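Keeping the Two-Armed Cell Honest: A Talk With Panya Panyasiri

2020-07-19

The first thing Panya Panyasiri did when I came through the door at Plillberg was offer me a chair with a broken wheel, and the second was to apologize for the lighting, which changes more often than she would like. She has looked after the two-armed assembly cell since April, when it was moved over from the Genwood building in pieces, and she talks about it the way some people talk about an old house they have decided to love (drafts, creaky stairs and all).

"You have to understand that I came to this from sewing machines," she told me, pouring coffee into two mugs that didn't match. "My aunt had a repair shop, and I spent my summers there learning that when the stitches go bad you look at the thread before you touch anything else. I still work that way. If the left hand is off by a hair, I go and look at the board first, then at the table, and only after that do I let myself open the arm."

The board she means is the task board, the white panel with its blue pegs, its gear and its slots, and it is where every one of her mornings starts. It has to sit square to the two arms, and the parts have to be on it in the same arrangement as the day before. She has a paper sheet for this, drawn by hand and copied so many times that the lines have gone fuzzy, and she refuses to have it redrawn on a computer.
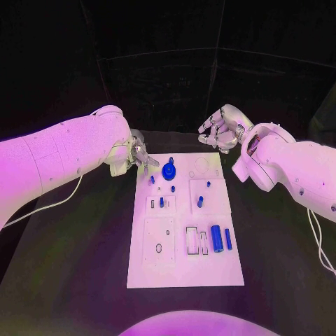 "So I put the board down, and I push it up to my marks, and then I walk away for a minute," she went on. "I know that sounds silly! But when you've been leaning over a thing you stop seeing whether it's straight. I get a drink of water, I come back, and if it's crooked I see it right off."

After the board come the hands. She brings the left one in low over the corner near the gear and leaves the right one up in the air, well out of the way, and then she compares the joint readings with the ones she wrote down the evening before. There are 26 lines on her morning sheet and she fills in all of them with a pencil. Anything that has drifted gets a circle. Two circles on the same joint in one week and she books the cell out for an afternoon, whatever the schedule says, and she told me with some pride that she has only been talked out of it once.

I asked her what goes wrong most often, expecting to hear about motors or software, and she laughed and said cables.

"Always the cables. An arm like this wants to turn and the cable wants to stay home, and somebody has to make peace between them. Too short and it tugs at the connector every time the wrist comes around. Too long and it hangs down and finds something to catch on. When we set up here I had the loop on the left arm wrong for 31 days, and I was blaming the wrist, poor thing, the whole time. I had Gachanja send me a replacement part and everything. It's still in the drawer if you want to see it."

I did want to see it, and we spent a happy few minutes looking through the drawer, which also held a bag of spare pegs, three kinds of tape, and a birthday card she had been meaning to mail.

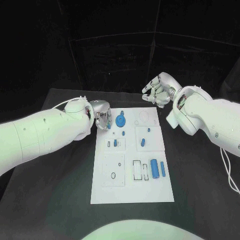 The left hand at the gear corner of the board, with the right hand raised and its finger and thumb together.

She is particular about the wrists, too. There are openings at the joints where you can look in at the wiring, and she likes being able to look in. Her habit is to take a small flashlight and check each one before power goes on, looking for a wire that has shifted or a bit of sleeve that has started to rub. She uses a soft brush for dust and has strong feelings about canned air, which she says only moves the trouble to a place you can't reach.

"And you listen," she said. "I move one joint at a time, slowly, with the door to the hallway shut. A good joint has a sort of even hum. If it ticks, I write down where it ticked, and I try it again from the other direction. My aunt did that with her hand flat on the machine. I do it by ear, mostly, though I'll admit I've put my hand on the shell once or twice with the power off, turning it by hand, just to feel it."

The fingers get their own session at the end of the week. She runs each one through its full bend, then has the thumb and first finger close on a test peg and let it go, 100 times over, while she sits beside the stop button with her lunch. It is dull work by her own description, and she will not hand it to anyone else. A worn tendon or a tired joint, she explained, tends to show up late in the run, when a grip that was fine at the start begins to come in a little crooked. 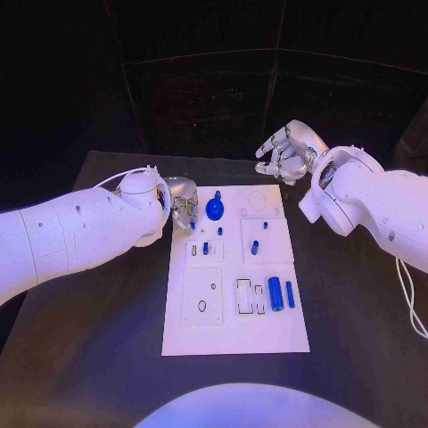
Skolteck's trainer had told her during the handover that once a month would be plenty for the finger test, and that running it any more often was only adding wear of its own. Panya has thought about that a good deal. She doesn't dismiss it, and in fact she cut the bend portion in half after the conversation, but she kept the grip portion weekly. Her reasoning is that small pegs are what the cell spends its days on, and she would like to find a weak finger on her own time.

We got to talking about the backdrop, the black panels behind the table, which I had taken to be a matter of looks. She shook her head very firmly. When the cell first went up at Plillberg there was a window behind it, and the afternoon sun would wander across the table and upset the cameras. She hung the black cloth herself over a weekend, standing on a borrowed ladder, and then had to do it all again when she found it brushed against the right arm at full reach.

"I measured the arm folded up," she said. "Don't write that down. Well, write it down, somebody else might be about to do the same thing."

The best advice she has for a person setting up a cell like hers is to keep the notebook boring. Write the date, the joint, the reading, and what you changed, and change one thing at a time even when you are sure it's two. She showed me a page where she had broken her own rule, tightening a wrist screw and moving the board marks on the same morning, and it had taken her the better part of a week to work out which of them had helped.

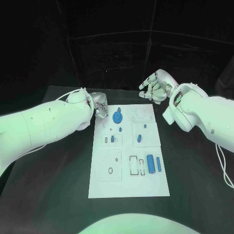 One reader of the earlier write-up on the Genwood move wrote in to say that a notebook is fine until the person who keeps it goes on vacation, and that the readings ought to go straight into a shared file where the next shift can find them. I passed this along, a little nervously, and Panya took it better than I expected. She already types up the circled lines each evening, as it happens, and she agreed that the rest should probably follow. But the pencil stays. She likes to see where she pressed hard.

Before I left she wanted to get the cell ready for the next morning, so I stood back and watched her go through the closing routine. Arms to their resting pose, power down, cables looked over from the shoulder out. She wiped the board with a dry cloth, working in between the plates, and checked the spare pegs in the drawer for any that had gone rough on the end. Then she filled in the evening column of her sheet, hung it on its nail by the light switch, and walked me out to the parking lot, still talking about sewing machines.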